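Hausverwaltung Standort Altitz
1/11 Im September stellen wir die Ablage im Großraumbüro um. Laufende Vorgänge, die bisher auf Schreibtischen und Schrankoberseiten liegen, kommen künftig in die Holzschränke. An dieser Stelle informieren wir alle Bereiche über den Ablauf.

2/11 Begonnen wurde mit den hellen Schränken auf der Teppichfläche und den blauen Mappen.
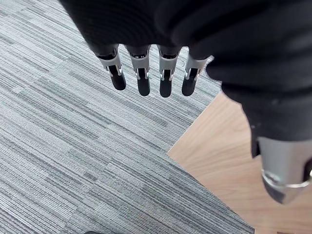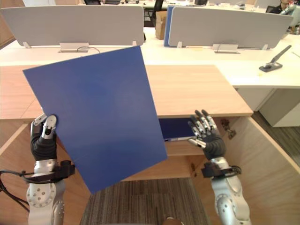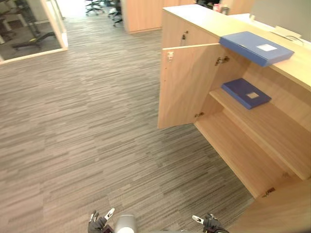 3/11 Betroffen sind 1.083 Vorgänge aus den Bereichen Vertragswesen, Beschaffung und Gebäudetechnik. Personalunterlagen sind ausgenommen. Sie verbleiben im gesicherten Archiv am Standort Brernton und werden weiterhin nur gegen Unterschrift ausgegeben. Zuständig ist dort unverändert Frau Catherine Tosh.

4/11 Mappen werden grundsätzlich liegend eingelegt, mit dem Etikett nach oben. Stehende Mappen rutschen erfahrungsgemäß in die Fachtiefe und werden bei der Inventur übersehen. Wir bitten darum, je Fach höchstens 6 Mappen übereinanderzulegen. Die unteren Fächer bleiben bis zum Abschluss der zweiten Phase für Nachlieferungen aus dem Projekt Sutherland reserviert.

5/11 Zur Beschriftung: Auf das Etikett gehören Aktenzeichen, Bereichskürzel und Jahr der Anlage. Namen von Vertragspartnern werden nicht mehr auf der Außenseite vermerkt. Bereits vorhandene Etiketten mit Namensangabe sind zu überkleben. Neue Etiketten liegen im Materialraum bereit, je Bereich ein Bogensatz mit 100 Stück. Weiteren Bedarf melden Sie bitte bei Frau Ingrid Escobedo an.

6/11 Die Oberseiten der Schränke sind keine Ablagefläche. Während des Einräumens dürfen Mappen dort kurz zwischengelagert werden, zum Dienstschluss um 17 Uhr sind die Flächen frei zu räumen. Dies gilt auch für Ladegeräte, Pflanzen und Verpackungsmaterial. Was danach noch liegt, wird in den Materialraum gebracht und kann dort abgeholt werden.

7/11 Schranktüren bitte nach jeder Entnahme schließen. Im offenen Zustand ragen sie in den Laufweg, und bei der letzten Begehung durch Herrn Kenji Iwasaki wurde dieser Punkt ausdrücklich beanstandet. Die Türen sollen von Hand geführt und nicht mit dem Fuß angestoßen werden - an zwei Schränken im Nordflügel mussten deswegen bereits die Scharniere nachgestellt werden.

8/11 Schlüssel werden bereichsweise ausgegeben. Jeder Bereich erhält einen Schlüssel je Schrank, ein Zweitschlüssel verbleibt bei der Hausverwaltung. Nachfertigungen in Eigenregie sind nicht zulässig. Bei Verlust ist umgehend Meldung zu erstatten, auch wenn der Schlüssel voraussichtlich nur verlegt wurde.

9/11 Rückfrage aus der Beschaffung, ob Kataloge und Musterhefte der Firma Borer ebenfalls umziehen: nein. Kataloge gelten nicht als Vorgang. Sie können im jeweiligen Bereich verbleiben oder über das Altpapier entsorgt werden, sofern eine aktuelle Ausgabe im Netzlaufwerk vorliegt. Die Entscheidung trifft die Bereichsleitung.

10/11 Die Liste der belegten Fächer führt Herr Teodor Zamfir. Jede Umlagerung zwischen zwei Schränken ist dort einzutragen, möglichst am selben Tag. Mappen ohne Eintrag werden bei der Inventur als nicht auffindbar geführt und müssen vom Bereich einzeln nachgewiesen werden. Die Liste ist für alle Beschäftigten lesbar, Schreibrechte haben die benannten Ablageverantwortlichen. Bereiche, die noch niemanden benannt haben - dies betrifft derzeit die Gebäudetechnik -, holen das bitte vor Beginn der zweiten Phase nach.

11/11 Die zweite Phase umfasst die Schränke im Nordflügel. Der Beginn wird gesondert mitgeteilt, bis dahin bleibt die bisherige Ablage dort gültig. Fragen zum Ablauf beantwortet Frau Birdie Esposito, telefonisch zwischen 9 und 11 Uhr oder über das Funktionspostfach der Hausverwaltung.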